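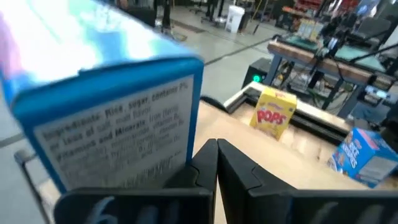

December 8, 2023

What a day! I drove the arm for almost the whole shift and my shoulders are mush, but I am grinning as I write this. We are on cereal boxes at last. After two weeks of foam blocks I could kiss a box of Rice Krispies.

The job sounds like nothing. Pick a box off the table, lift it, put it in the tray, reset, go again. I sit with the hand controllers and the arm copies me, and every run gets saved so the policy can learn from it later. But you try picking up a box through somebody else's wrist! My depth was terrible all morning. I kept closing early, then overcorrecting and giving the thing a shove. I had to throw out 11 runs before the first coffee, and I felt every one of them.

Then I quit staring at the whole table and drove by the wrist camera alone, and it clicked. When a box is close you lose sight of nearly everything else, so you have to line up before you get there and then trust it. I started going slower for the last little stretch and waiting a beat before I closed. The runs came out so much smoother. Played back at double speed they look almost like a person who knows what they're doing (me! that's me!).

The little boxes are their own sport. POPS standing up is easy, it practically asks to be grabbed. A box lying on its side is another matter. You either come in low and pinch the narrow edge or tip it up first, and we still haven't agreed on which to teach. I vote pinch. If half of us tip and half of us pinch, the Jeven policy is going to average us into something that does neither, and we saw how that went in Flundside with the sponges.

Good runs today: 183. That's my best ever, and the goal was only 150 or so. I also did four on purpose where I fumble the grip, back off and recover, to give it some examples of getting out of trouble. Those were the most fun of the whole day. I want to do 40 of them next week if they'll let me.

Note to self: the glare. The shiny tops of the boxes go nearly white under the overhead lights when you tilt them toward the camera. Ask whether we want that in the data or want the lights turned down. I lean toward leaving it in. Kitchens have lights too.

Also read the Rice Krispies ingredients over and over while I was hovering. Rice, sugar, salt, malt flavor. I can recite them now. Had actual cereal for dinner tonight and reached for the box with two stiff fingers, like a gripper, and got it on the first try.

Prundetti table on Monday, bigger boxes. Need to find my wrist brace before then, and charge the left controller.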